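Forum > Home and Household > Furniture and Finishes

Thread: Matt white table top marking, is oil or wax the answer?

pellow_k
We bought a white Nedine table in May and I'm already fed up with the top. It has a matt finish and every hand or sleeve leaves a smudge. Washing up liquid and warm water shifts most of it, but there are light grey marks that stay put. The shop told me to use their own cream, Nepia, at 14 pounds a bottle. Has anyone used it on a matt top, and did it leave a shine?

drybrook
I used Nepia on a matt sideboard and it did leave a shine, in patches. It took 2 goes with sugar soap to get it off again. I wouldn't put any cream or wax on a matt finish. It fills the surface and then you have a satin finish whether you wanted one or not.

tansy43
Disagree with the above. I've used Nepia for years with no shine at all. You need a very small amount on a damp cloth and you have to buff it straight away. If it is left to dry it goes patchy, and I suspect that is what happened to the sideboard.

drybrook
I followed the label. The label says to leave it for ten minutes.

tansy43
Mine says to wipe off at once. They may have changed it.

oldgate
Grey marks on white are very often metal. Pans, belt buckles, the bottom of a laptop, the unglazed ring under a mug. It is metal rubbed off on to the paint, so washing up liquid won't touch it. Try a melamine sponge on a bit that doesn't show, lightly, and stop if the sponge picks up any paint.

hobbin
Please don't use a melamine sponge on matt paint. It is a very fine abrasive and it polishes the spot. I did this to a Jelleck desk and there's a shiny patch the size of a saucer that catches the light every evening. I would live with the grey marks.

oldgate
I did say lightly and on a bit that doesn't show.

hobbin
You did, but people skip that part.

pellow_k
Thanks all. Is it worth covering the top with something? My other half wants a clear plastic cover and I don't.

tansy43
Not plastic, it traps water. Felt pads under anything that lives on the table. We have a wicker basket out all the time with a toy banana in it, and I would put pads under that as well, as the weave can be rough underneath. 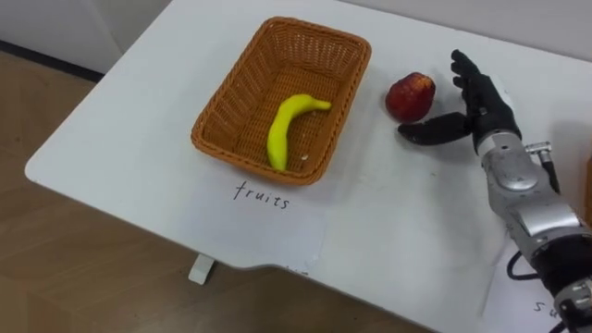

What I use and in what order

1. Dry microfibre cloth for dust and crumbs.
2. Barely damp cloth with one drop of washing up liquid.
3. Clean damp cloth to rinse, then dry it off.
4. Nepia on the worst places only, buffed at once.

drybrook
I'd do 1 to 3 and leave out 4. Otherwise I agree with that list.

marl_end
Has anyone had a top resprayed? I asked Clukis for a price on a white dining table and they wanted 43 pounds just to come and look at it.

oldgate
Not for a table. Get a second price, and ask which lacquer they use. The water based one I had on a cupboard door marked worse than the original.

pellow_k
I'll try the washing up liquid routine for a month with felt pads and no cream. If the grey marks get worse I'll test a sponge on the underside first. No plastic cover, that has been settled.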